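4.2 Late buying and the unannounced guest

The evenings we studied took place at Kultura, a former cinema with 600 seats, in which stand-up comedy has been shown since the building was reopened. We attended 16 evenings. All of them were sold under the same type of poster: the name of the host, the names of the acts which were already confirmed, and a last line that promised further guests. In the interviews this last line was mentioned more often than any of the confirmed names, also by people who could not remember later who had in the end performed.

It is usual in the literature on live entertainment to treat the late buyer as a person who is uncertain about the quality of the event. The late buyer waits, according to this view, until friends or reviews have reduced the uncertainty. Our material supports this only in part. For touring shows with one performer the explanation fits well, and several respondents told us plainly that they had first read a review from another town. For the mixed evenings it fits badly. Here no review exists, as every evening has a different list of acts, and the respondents knew this. What they waited for was a rumour. They followed the pages of the club and of the bar Groen, where the performers often sit after the show, and they tried to guess from small signs who could be in town.

The programmer of the hall, Bartosz Pietrzak, described the same behaviour from his side. He keeps one place in the running order open as long as possible, and he told us that this is first of all a practical habit. Trains are late, performers get a better paid booking, someone becomes ill. Only later did he notice that the open place also sold tickets. He does not like to call it a marketing method. "If I call it this, I must plan it, and then I have to fill it with someone famous every time," he said. When we asked if the audience is disappointed when the guest is a beginner, he answered that they are disappointed until the first good joke.

We observed such an evening in June. The rumour at the bar concerned a well-known television comedian. The guest was a young woman who had until then performed mainly at student evenings. The applause at her entrance was polite and rather short. After the interval, in the queue for drinks, we heard three different groups repeat the same line from her set to each other, with mistakes. It would be too much to conclude from this that the audience was satisfied with the exchange. We can only say that the television comedian was not mentioned in the conversations which we could overhear, and that in the short interviews at the exit only one man brought him up, in order to say that he had seen him before in a larger hall and had found him tired.

The ticket system also has an influence. Kultura sells through Drivness, which shows the buyer a plan of the hall with the free seats. Respondents used this plan as a source of information. A hall with many free seats was read as a sign that one could wait, but some people read it as a sign that nothing special would come, and they then made other plans for the evening. The previous system had no such plan, and older regulars told us that they used to buy early simply out of fear that there would be nothing left. We cannot compare the two periods properly, because the sales data from the earlier system were not kept in a form which we could use.

Groups behave differently from persons who come alone or with a partner. In a group there is normally one person who buys for all and collects the money afterwards, and this person has a strong interest in deciding early. The anniversary evening of the hall was a clear case. It was advertised as a party more than as a show, with a cake in the foyer and music afterwards, and the group buyers came first. They asked at the box office about tables and coats, and hardly ever about the programme. Those who bought on the last day asked nearly without exception who else would appear. The staff had been told to say that they did not know, and this was true.

A comparison with the Lenis, the small festival which uses the same hall for two nights, shows the limits of our argument. There the complete programme is printed in advance and is not changed. Late buying exists there too, but respondents explained it with the weather, with childcare and with money at the end of the month. The open place in the running order is therefore not the cause of late buying in general. We suggest the more modest reading that it gives the late buyer something to do while waiting. People talked about the rumours with pleasure, they compared their guesses, and a wrong guess was told as a good story.

Two weaknesses of the material must be named. The interviews were made in the foyer and at the exit, so people who waited and finally did not buy are missing from it. Furthermore, both interviewers became known to the regulars after a few evenings, and some of the later answers have the tone of a small performance. We have kept these answers, but they are marked in the transcripts and we do not quote from them in this section.
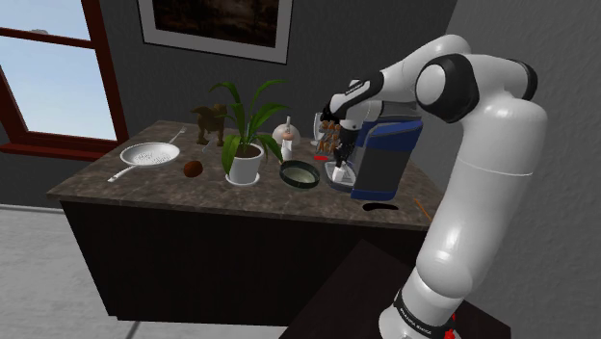
Department of Theatre and Live Performance Studies
Figure 1. Robot arm above a kitchen counter with household objects (computer rendering).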